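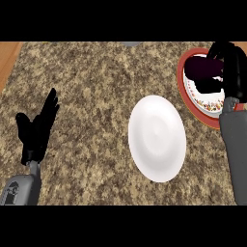

Simulated counter, right hand on the aubergine, left hand open.

Notes on multi-fingered hands in simulation, part two

Sunday, January 14, 2024

The first part of these notes covered getting two arms and two hands to load without the fingers exploding on the first physics step. This part covers the comparison I wanted to make in the first place: two controllers for the same hand, on the same task, with the same camera.

The task is dull on purpose. There is an aubergine on a patterned plate with red around it, at the back right of a granite counter. There is a plain white plate in the middle. The aubergine has to end up on the white plate. The right arm does the work and the left arm has no part in it. I considered removing the left arm altogether, but its joints are part of the state vector and I did not want to maintain two versions of the interface.

The two controllers are Miltulis and Lutero. Both are small packages and both take a wrist pose and a set of finger targets. They differ in what they do with the fingers.

Miltulis treats the hand as a set of independent position-controlled joints. You give it an angle per joint and it drives each joint there with its own gains. If a finger meets something on the way, the position error builds up, and the force on the object is whatever the gains make of that error. It is easy to understand and easy to log.

Lutero couples the joints of each finger and closes them along a single curve, from open to shut. You give it one number per finger and a force limit. When the limit is reached on a finger, that finger holds and the others carry on. You lose the ability to set odd hand shapes, and you gain a grasp that adapts a bit to what is in it.

I ran 401 episodes with each. The starting position of the aubergine was jittered by up to 5 cm in the plane of the counter, and its heading was drawn at random. Seeds were shared between the two, so episode 80 under Miltulis begins from the same state as episode 80 under Lutero. I recommend this to anyone doing a comparison of this sort. My June runs did not share seeds and I have thrown them away.

The wrist path came from the same scripted planner in both cases: approach from above the object, descend, close, lift, travel, descend, open. There is no learning anywhere in this. I wanted to see the controllers misbehave without a policy compensating for them.

Approach

The approach was the least troublesome part for Lutero and the most troublesome for Miltulis, which I had not expected. With independent joints, my preset hand shape left the thumb slightly too far under the palm, and on the way down it would touch the aubergine before the fingers were in position. An aubergine is not a cylinder. It has a fat end and a narrow end, and a touch on the fat end is enough to roll it. Once it rolled towards the rim the planner carried on with the old pose and closed on whatever was left.

I changed the preset, reran the whole set, and the fault mostly went away. The numbers from before that change are not used here.
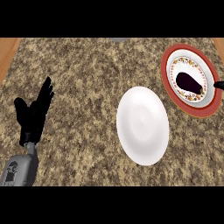 Lutero's open posture is fixed by its curve, so there was no preset to get wrong. The cost is that the open hand is wide, and near the rim of a plate a wide hand wants more clearance than you might like. I raised the pre-grasp height and accepted the longer descent.

Closing

With Miltulis, the finger that arrives first pushes. The others are still travelling, and until they arrive there is nothing on the far side to push against. Lowering the gains reduces the shove and also reduces the final grip. I spent an evening moving one gain up and down and concluded that no single value was going to suit both ends of the movement. A two-stage schedule, soft during travel and stiff after contact, was much better. It requires contact detection, and I did that by thresholding joint error. It is crude and it gave me false triggers when the wrist accelerated.

Lutero does this for you. The force limit acts as the contact detector. The default was too low for the lift, so the object would slip down through the fingers a short way and then stop, held by its wider end. I raised the limit in steps until the slip stopped and left it there.

Huiling Gu read a draft of these notes and asked whether the slip came from the controller or from the friction model. It was a fair question. I halved the friction coefficient on the finger pads and the slip got worse under both controllers, by a similar amount. I then doubled the number of physics substeps and it improved under both. So part of it is the solver, and anyone repeating this should settle the substep count before touching a gain. I now do it in that order.

Travel and release

There was little to separate the two in travel. The wrist path is short and the acceleration limits are conservative. What drops there were came from poor grasps made earlier.

Release was more interesting. Miltulis opens every joint at the same rate, so the fingers come away together and the aubergine settles with little sideways movement. Lutero opens along its curve, and the fingertips sweep outwards and slightly up. If one fingertip is still under the object it gives it a flick. I got round this by lowering the wrist a little further before opening. A better fix would be a separate curve for opening, and I may write one if I can face the configuration format.

The camera

I used one fixed view looking down at the counter from the side where the forearms come in. It is the view I would be given on the real bench, so I wanted to know how bad it was.

It is adequate for the plain plate and poor for the grasp. The forearm and the hand cover part of the patterned plate at the moment you most want to see it, and dark fingers against a dark aubergine leave very little edge to work with. I tried a simple colour segmentation to track the object and it merged the two as soon as they touched. For scoring I used the simulator's own object pose and left the images for debugging.

I did try Nilis, a pose tracker that fits a known mesh to the image. It held on well while the object was in the open and drifted once the fingers closed, recovering after release. On a real bench I would want a second camera on the far side, or one on the wrist. I have not tested either yet.

The granite texture caused one small problem. Its dark flecks are close enough in value to the fingers that a plain brightness threshold picks up bits of the counter along with the hand. A morphological opening removes most of them. Turning the texture off also works, but then you have tuned your vision on a counter you are not going to meet.

Logging

Each controller writes its own format. I convert both to a common table with one row per control tick: commanded joint values, measured joint values, estimated fingertip force, wrist pose, object pose. The converter is a single script and it is ugly. The longest episode came to 2146 rows, a Miltulis run in which the hand closed beside the aubergine and the planner waited for a contact that never came. There is now a timeout.

If you write something similar, store the controller version in every file. I had one batch in which I could not tell whether the force limit was the old one or the new one, and had to rerun it.

Which one I kept

For this task, Lutero. It needed less tuning per object, and its failures were easier to read from the log, as the force on each finger either reached the limit or did not. Miltulis with the two-stage gains came close, and it is what I would choose for anything that needs a particular finger in a particular place, such as pressing a switch or turning a small knob. I would not choose either for thin objects lying flat on a surface. I tried a spoon with both and will not be publishing the results.

I have left out a table of success rates. The Miltulis figure moves a good deal with the contact threshold, and I have not swept it properly. A single number would suggest more confidence than I have.

Next on the list is the same comparison on the Shao hand, which has fewer joints and a stiffer thumb. The model file loads but the collision shapes for the palm are wrong, and the fingers pass through it when fully closed. Once that is fixed I will run the same seeds and post the per-finger force plots for all three set-ups, along with the converter script if I have tidied it by then.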